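How to Hand Off Your Boring Jobs at Work Without Upsetting Everybody

Last updated: 4th April

I run the back office and the stock side at Ketska, a small outfit that packs and ships gift orders, and for the past while I've been the person in charge of getting machines to do some of our chores. I did not apply for this. I once fixed the label printer and that was that, I was "good with the tech stuff" forever.

So we've now been through the whole thing twice, once badly and once pretty well, and a few folks at other shops have asked me how we did it. I'm going to write it the way I'd tell you over lunch. You don't need to know how to code. You do need a pen, some patience and a supervisor who will let you move shelves.

Step 1: Write down the chores before you look at any machines

We did this backwards the first time. We sat through a demo of the Zanano sorting arm, everybody went "ooooh," and then we went looking for something it could sort. Bad plan! We ended up with a very nice arm doing a job that took a person a few minutes a day.

Second time, I taped a sheet of paper by the packing bench and asked people to write down any chore that made them sigh. I left it up for 2 weeks. I got things like "putting the returns back in the right cubby," "hunting for red paper," "reaching up for stuff on tiptoe," and one that just said "boxes." Keep the sheet. You'll want it later when somebody says they were never asked.

Step 2: Watch the chore being done, all the way through

Pick one thing off the sheet and go stand there. Don't help. I picked returns, which I thought I knew cold, and I'd have told you it was: pick it up, look at the label, put it on the shelf. Well, no. People were also squeezing the package to see if it was crushed, turning it so the label faced out, and nudging whatever was next to it so it wouldn't topple. All of that is part of the job and none of it was in our written instructions.

Write down every little move, even the silly ones. Hands do an awful lot that mouths forget to mention.

Step 3: Sort the moves into three piles

Pile one is stuff that's the same every time. Pile two is stuff that's mostly the same but needs a look. Pile three is judgment, like deciding if a dented box is okay to sell again.

Start with pile one and leave pile three to people. I mean it about pile three. Our first try had the software making the call on damaged goods, and the ladies at the returns bench spent their whole shift overruling it, which was more work than before and a whole lot more grumpy.

Step 4: Fix the room first

This is the cheap part and I love it. Before the second setup went in, we did the following:

- Gave every shelf and cubby one job and put it on paper.
- Cleared anything that lived in front of something else.
- Moved the heavy items down to waist height.
- Got the cords off the floor.
- Checked the light in the morning and again late in the day, with the blinds both ways.

The funny thing is that the returns went faster just from that, with no machine in the building. If that happens to you, write down the new time and use it as your starting number. Comparing the machine to your old messy room makes the machine look better than it is, and your coworkers will notice.

Step 5: Let the people who do the job do the teaching

The Jestness system we have now learns from people doing the chore with a hand-held gripper, so somebody has to pick things up and put them away over and over. I'd assumed that would be my job. Then I tried it and I was terrible, because I don't put returns away for a living.

So the returns bench did it, on the clock, at their regular pay plus a bit. Please don't skip the "on the clock" part. We recorded 207 runs before we had what we wanted, and that's a lot of putting the same package on the same shelf. Swap people out often. We went with turns of 7 runs each and then a break, and even so there was some groaning by the end of the day.
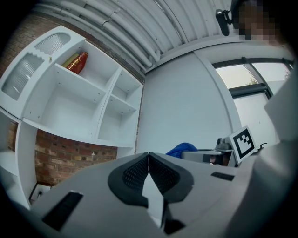

A few things I'd pass along from those sessions. Vary where the package starts and where it ends up, or the machine learns one spot and gets stuck there. Let people do it their own way, left-handed folks too. If somebody fumbles, mark the run and move on, don't make them feel bad about it. And stop if a wrist gets sore! Holding a tool up at shelf height is different from using your own hand, and it creeps up on you.

Step 6: Say out loud what happens to the hours

You can have the best gear in the world and this is the part that will sink you. People aren't dumb. If they're teaching a machine to do their job they'd like to know what their job is going to be after.

We got it in writing before the first run: no one's hours get cut for the rest of the year, and the time saved goes to inspection and to custom wrapping, which we were always behind on. I can't tell you what your boss will agree to. I can tell you to ask early, and to share the answer even if it's not the one people wanted. Two of our crew said they'd sooner keep doing returns by hand, thank you, and that's what they do on the big rush days.

Step 7: Run it side by side for a while

We started in June with the machine on one set of shelves and people on the other. Whoever was on shift kept a notebook with just 3 columns: what it got wrong, who fixed it, how long that took. Count the fixing time. If you leave it out your numbers are lying to you.

Ours is slow. It's slower than any person on the bench and it still has trouble with soft packages. But it keeps plugging away through lunch, and the tiptoe reaching has pretty much gone away, and that was the sigh at the top of the list.

Next up for us is "boxes," as soon as I find out who wrote it and what on earth they meant.

Related

Label printers: the five-minute cleaning routine
How we set up the Jayasinghe shelf plan in a tiny stockroom
A chore sheet you can print and tape up
What to ask at a sales demo before anybody says "ooooh"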